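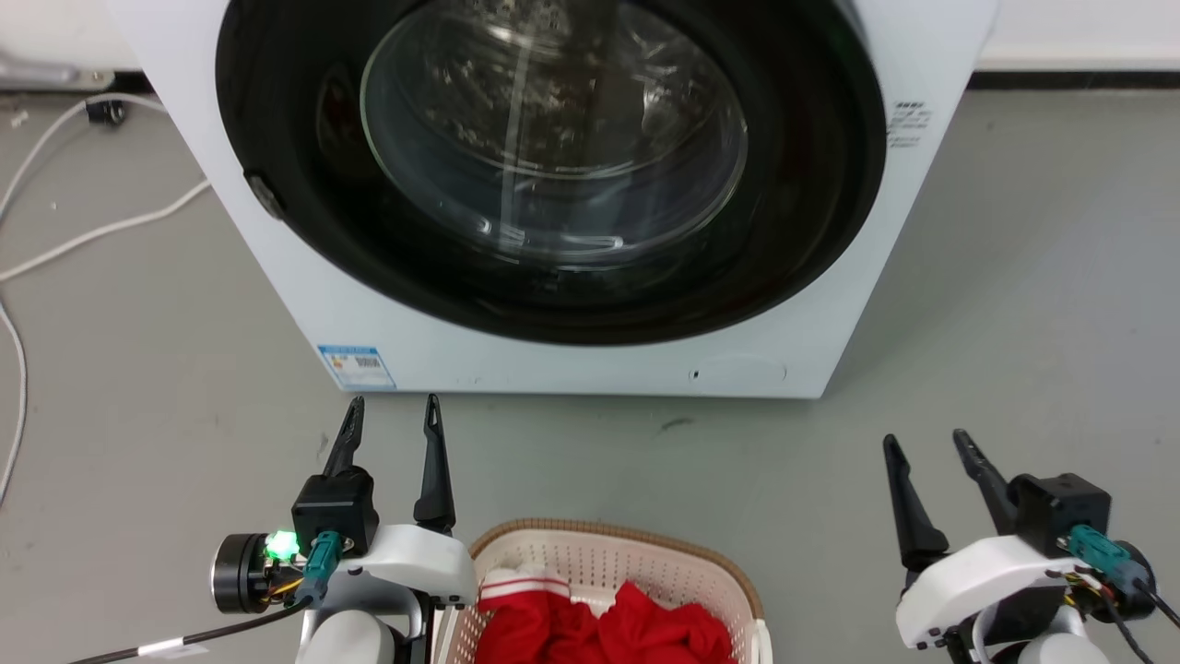

So when do I get one that does all the laundry by itself? A reader in Stirkby sent us that question in January, and plenty of kids have asked something like it. The short reply is not yet. The longer reply is more interesting, and it starts with your own dirty clothes.

Think about what "doing the laundry" means. You may think the washing machine does it. It does the washing, and it does that very well. It fills, turns, drains and spins. But a washing machine never picked a sock up off a floor. Somebody has to carry the clothes over, open the door, put everything in, choose a setting, come back later, pull out a heavy wet tangle, dry it, fold it and put it away. The machine has one job in the middle. People have all the others.

Robot arms are supposed to take over those other jobs. Let's look at just one of them: moving red cloth from a basket into a round door.

Why is cloth so hard?

A robot likes things that keep their shape. A box is the same box no matter how you turn it. A crumpled shirt is different every time you drop it. Its sleeve might be on top, or underneath, or twisted around something else. You can reach into a basket without looking and feel what you've got. Many robot hands are two stiff fingers that open and close. They pinch. If they pinch one layer, up comes one sleeve, and the rest may drag along behind or fall on the floor.

Try it yourself. Use only your thumb and one finger on each hand, and move a pile of clothes from a basket to a chair. Now do it wearing thick gloves. Now ask someone to tell you where to pinch while you keep your eyes shut. That's a little closer to what the robot is dealing with.

Glass and shiny doors can cause trouble too. A robot often finds its way with cameras, and a camera can be fooled by a reflection. You know that a bright streak on a window isn't a solid thing. A robot has to learn it.

But I saw a video!

You probably did. Ask some questions before you believe it. Was the video sped up? Was a person steering the arms from another room? How many tries did it take? Suppose a robot loads the laundry right 80 times out of 100. That sounds like a good grade at school. In a busy house it means a sock in the door or a shirt on the floor every few days, and a grown-up who has to keep checking. Would you call that help?

Will it ever work?

Maybe. Robots can practice the same move 1,000 times without getting bored, and people are working hard on better fingers and better ways to learn. Some arms can already fold a towel, if it's the right towel and you aren't in a hurry. Stairs, pets, and a hoodie turned inside out are another matter.

Until then, check your pockets before you put your pants in the basket.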